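Student Builds > Arms and Grippers
Thread: Sorting project, team Skirnel, is this gripper worth defending?

mudlark_7
Posted Tuesday, February 2, 2021

We are the Skirnel team, second year, the grocery sorting assignment. The arm has to take things off the table and put them where the list says. Our adviser, Sadao Takeda, likes the finger and comb layout. I'm less sold. The finger is fat and the three prongs opposite look like they came off a salad fork. Wrist view from the bench:

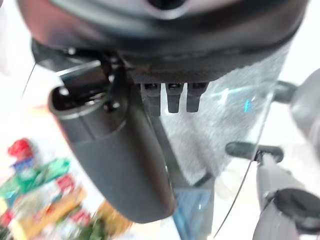

Photo: L. Kazlauskienė / Skirnel team

Packages are over on the left, clear plastic sheet on the other side. My worry is the sheet. All that glare, and we're supposed to trust a wrist camera to find edges through it? I'd like to hear from people who ran this layout before we write two chapters about it.

pell_grinder
Ran something close to it last August with the Urkard club. The finger is fine. Your detection will be the weak part. We had good grips on bad guesses all month.

ottoline
I'd push back on "the finger is fine." Fine on what? Every team says this and then shows you the one object it was tuned on. Show me a flat package, then a bag, then something with no good side.

pell_grinder
We did boxes and bags. Bags were worse. I didn't say it was magic.

ottoline
How much worse? That's the part that never makes it onto the poster.

laine_k
I'm on the team with mudlark (Laine Kazlauskienė, I took the photo). The comb wasn't picked for looks. Short teeth give a lumpy thing somewhere to sit. The toy pineapple is our lumpy thing and I think it makes the case pretty well. It's sideways, leaves pointing left, and the teeth are right up against the body. 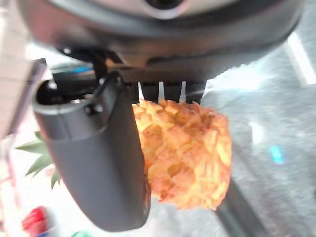 Re: the pineapple

ottoline
OK, it's between the finger and the teeth, I'll give you that. It's also a still. Does it stay there when the arm swings? Does it stay there 100 times? A bumpy toy is about the friendliest object you could hand a comb. I'd want to see the same grip on something slick before I called it a case.

mudlark_7
This is what I keep telling Laine.

laine_k
And I keep telling you the rubric has lumpy objects on it. We get marked on the rubric.

kubo_fan
Has anyone tried the Kubo pads on this kind of finger? Softer, and you could drop the teeth.

pell_grinder
Tried them. They pick up dust and you end up cleaning them between runs. Gukitz covers the same idea in their build notes and I wasn't convinced by those either.

ottoline
Back to the sheet. Mudlark, move a lamp before you rewrite any code. If the bright patches move with the lamp, you know what your edge finder has been chasing.

mudlark_7
Can do. There's a little turquoise spot in both shots too, and I'd like to know if the detector cares about it.

laine_k
It doesn't.

mudlark_7
You haven't checked.

laine_k
I'll check. The teeth are staying on until somebody shows me a run where they lose.

ottoline
Post the failures with the lamp test, please, including the boring ones.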